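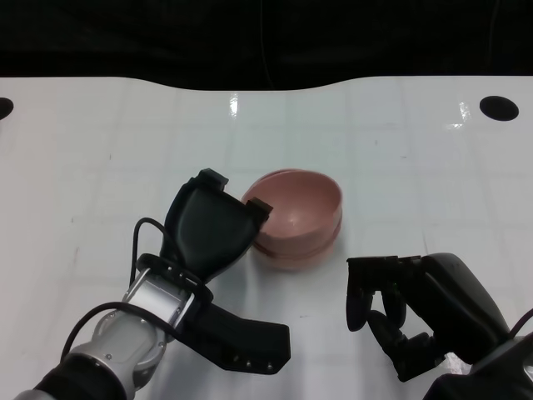 Reading time: 8 minutes

How Does Soap Work?

Pour some water on a plate that has held fried food, and watch it. The water slides over the grease or sits on top of it in beads. Rub with your fingers and the plate still feels slippery. Add one drop of dish soap, rub again, and the grease starts to come off.

To see why, you need to know a little about water and a little about oil.

Water sticks to itself

Water is made of tiny pieces called molecules. They are much too small to see. Each water molecule pulls on the ones next to it, a bit like weak magnets. The pull is why a drop of water on a leaf is shaped like a little dome. At the top of any puddle, pond, or glass of water, the molecules hold on to each other tightly enough to act like a thin skin. Scientists call this surface tension. Some insects are light enough to stand on it.

Oil molecules do not pull on water molecules in the same way. When you shake oil and water together in a jar, you get a cloudy mix for a little while. Leave the jar alone and the oil floats back to the top. Butter, bacon fat, salad oil, and the oil on your own skin all behave like this. So plain water rinses away sugar and salt easily, but it leaves most of the grease behind.

A molecule with two ends

A soap molecule is long and thin, and its 2 ends are different. One end is pulled toward water. The other end, the tail, stays away from water and mixes easily with oil and fat.

When soapy water touches grease, the tails push into the grease and the other ends stay in the water. More and more soap molecules crowd in. When you scrub, small bits of grease break loose, and each bit is surrounded by soap with the tails pointing in. Such a ball is called a micelle (say "my-SELL"). The outside of the ball mixes with water, so when you rinse, the ball goes down the drain with the grease inside.

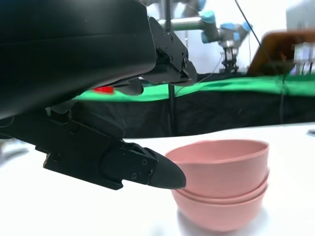
Grease is easier to wash off some shapes than others. It collects in corners, grooves, and narrow necks, where a sponge cannot press very well. A bottle needs a long brush, and a cheese grater takes patience. The bowls on the table are open at the top, and an open bowl gives your hand room to reach inside with a sponge. Wash the inside first, then the outside, then the rim. Bowls that have been stacked while dirty need washing on the bottom too, as food from one can end up on the next.

Why warm water helps

Cold butter is hard and melted butter runs. Many kinds of fat get softer as they warm up, so they come off a dish more easily. Warm water also helps some soaps dissolve. It does not need to be hot enough to hurt. Ask an adult to check the temperature if you are not sure.

What about the bubbles?

Bubbles are thin sheets of soapy water with air inside. Soap weakens the pull between water molecules at the surface, so the water can stretch into a thin film without breaking right away. Bubbles do very little of the cleaning. Some soaps clean well and hardly foam at all, including the kinds made for dishwashers, where too much foam would cause trouble.

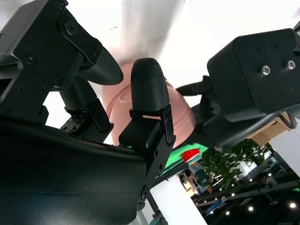

Lavon Young Readers, Issue 43, page 14

Soap on your hands

Your hands make a small amount of oil all day long. Dirt and germs stick to it. When you wash with soap, the oil is lifted off and the germs go with it. Soap can also damage some germs directly. Certain viruses and bacteria have an outer layer made partly of fat, and soap molecules can pull that layer apart.

It takes time for soap to get between your fingers and under your nails. Rub for at least as long as it takes to sing a short song, and then rinse well.

Where soap comes from

People have made soap for thousands of years. The old way was to boil animal fat or plant oil with water that had been run through wood ashes. The ashes put a strong substance called an alkali into the water, and the alkali changed the fat into soap. An alkali can burn skin, so soap making is a job for trained adults.

Many dish soaps today are really detergents. They are made in factories in a different way, but their molecules also have a water end and an oil end. Detergents work better than old-fashioned soap in hard water, meaning water with a lot of minerals in it. In hard water, ordinary soap joins with the minerals and makes a gray scum, like the ring you may find around a bathtub.

Try it yourself

You need a shallow dish, water, ground pepper, and dish soap.

Fill the dish with water and wait until it is still. Shake pepper over the top. Touch the middle with a clean finger and see what the pepper does. Now put a little dish soap on your fingertip and touch the middle again. The pepper rushes out toward the sides. The soap has weakened the surface tension in the middle, and the stronger pull at the edges drags the pepper outward.

To do it again, wash the dish, rinse out all of the soap, and start with fresh water.

Words to know

Alkali: a substance that can turn fat into soap.
Micelle: a tiny ball of soap molecules, often with grease inside.
Molecule: a very small piece of a substance, made of atoms joined together.
Surface tension: the pull that makes the top of water act like a skin.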